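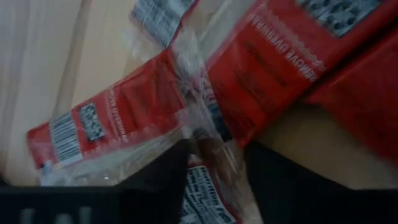

Packaged bread in red wrapper, for catering and canteens

Rowlands packaged bread is supplied by Pendberg to cafés, school kitchens, guest houses and small shops. Each pack is closed in a red plastic wrapper and carries its own barcode label, so it can be scanned at the till or entered in your stock list without opening the outer box.

We use cookies to remember your basket and your delivery area. Accept / Change settings

What you receive

The bread is sold by the box. One box holds 5 packs, all of the same kind. It is possible to mix white and wholemeal in one order, but not inside one box. The order code for the white bread is 1592. For wholemeal please add the letter W after the number.

The bread is baked in Trerkstead, where there has been a bakery at the same address since 1884. The recipe has changed a few times during these years, and the present one contains less salt than the old one. It is a soft bread with a thin crust. Customers use it mostly for toast and for sandwiches which are prepared in the morning and eaten at midday.

Opening the pack

Please remove the overwrap before you heat the bread. The wrapper is made for transport and storage only and must not go in an oven, a toaster or a microwave. Cut the pack at the short end with scissors. If you pull it open in the middle, the plastic can tear along the whole side and then it is difficult to close again.

After opening, fold the end under the bread or use a clip. We sell clips separately, in bags of 70. An opened pack should be used within two days.

Storage

Keep the packs in a dry place, away from direct sun and not beside the dishwasher, where there is much steam. They can lie on a shelf or in a crate. Please do not put heavy goods on top of them. A pressed loaf is still good to eat, but the slices will not stand straight in the toaster.

The bread can be frozen in its wrapper on the day of delivery. Let it thaw at room temperature for nearly three hours before opening. Do not freeze it a second time.

For longer storage some customers use the Climura bread cabinet, which we also have in our catalogue. It has wire shelves, and the air can move between the packs. The large model takes four boxes. The small one takes two, and it fits under a normal worktop.

Ingredients and allergens

Both kinds contain wheat. The wholemeal bread contains also barley malt. The full list is printed on the label of each pack, and this is the list you should follow if it is different from the one in our catalogue.

Delivery

Orders which reach us before noon leave the next morning. In February the bakery closes for one week for cleaning of the ovens, and we ask regular customers to order earlier for this time. If a pack arrives with a damaged wrapper, keep it with its label and write to us the same day with the order number. We will replace it with your next delivery or take the price off your invoice.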